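4. Open-Day Demonstration

The demonstration took place on the open day held at the Cleltberg site in October.

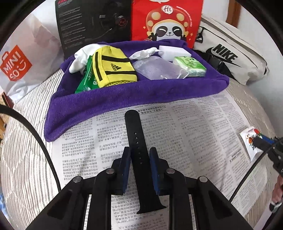 Figure 3. Strap held between the blue pads of the gripper, with the purple towel and the small items on it behind.

4.1 Setting and task

Visitors were shown one task, which we call sort-to-towel. A set of small household goods is spread over a soft, uneven surface, and the operator picks them up with hand-held grippers and moves them to or from a folded towel. The towel stands in for a tray. It was chosen over a rigid tray because its edge gives way when a gripper pushes against it, and the lab version of the task (Section 3) had not tested this.

The items differ in how they respond to closing jaws. Packets and pouches give under pressure. Thin plastic bags slide over themselves and offer few stable grasp points. A watch strap, as in Figure 3, is narrow and flexible, and its width changes near the connector end. We treat the strap as the hardest item in the set. A grasp near the rounded end leaves most of the length free to swing, while a grasp too close to the connector brings the wider part against the pads and leaves the closing force unevenly shared between them.

Printed newspaper was used under part of the work area. In the lab version the items lay on a plain mat, and we had found that a segmentation model trained on those recordings relied heavily on the uniform background. Dense print removes that cue. It also wrinkles and shifts when touched, so the background cannot be assumed to be static during a grasp. The striped bed cover underneath adds a second pattern at a larger scale, and the quilting makes the height of the surface vary from one point to the next.

4.2 Procedure

The open day ran from 10 a.m. to 4 p.m. Sessions were led by Retno Tambunan, who had also operated the grippers during the lab phase. Each session began with a short talk without slides, followed by one full pass through the task. After this, visitors who wished to do so were given the grippers and asked to move items of their own choice. They were told to close the jaws slowly and to stop when the item no longer moved relative to the pads. No other training was given.

Visitors were not told which items we considered hard. Many began with a soft packet and went on to the strap only after several successful moves. We did not correct this order. A visitor who dropped an item could try again or choose another one, and dropped items were left where they fell. As a result the layout drifted over the day, and it was reset only at the midday break.

Recordings were kept only from visitors who had signed the consent form at the Brorside desk. All other sessions were run in the same way but were not stored. The stored material came to 400 grasp attempts, against 3000 in the lab phase. It is therefore too small to train on alone, and we use it only as a test set and for the fine-tuning run reported in Section 5.2.

4.3 Labeling

Each attempt was labeled by hand with an item class, a start time, a contact time and an outcome. An attempt was counted as a success if the item left the surface and was released at a place the visitor had named beforehand. Where no place had been named, the outcome was marked as open and the attempt was left out of the success rate. This rule removed 57 attempts. Most of them came from the first hour, before the instruction to name a place had been added to the talk.

Contact time was harder to fix for the strap than for the other classes. Because the strap bends, one pad can touch it well before the other, and the two events may be separated by a clear interval. We took the later of the two as the contact time. The Krishnan labeling guide, which we followed in other respects, takes the earlier one. The choice matters for comparison with the lab data, and the lab labels for this class were redone to match.

4.4 Observations

Three points from the sessions bear on the analysis that follows.

First, visitors tended to approach the strap from the side, across its width, with the jaws parallel to its length. The trained operator did the same. No one had been told to do this, and we take it as the natural approach for long, narrow items on a soft surface.

Second, visitors who failed on the strap usually failed before the jaws had closed. The tips pressed into the cover, the surface sank, and the strap moved down with it. On the rigid mat this type of failure was nearly absent. The lab recordings therefore hold few cases from which a policy could learn to recover.

Third, the pads showed wear sooner than expected. One pair was replaced at the midday break with a spare set from Jeltard. We kept the replacement time in the log, and attempts from before and after it are reported separately in Table 2.

We did not attempt to measure how visitors felt about the task. Several asked whether the same motion could be carried out without a person holding the tool. They were referred to the fixed-arm trials, which were running in the next room and are described in Section 6.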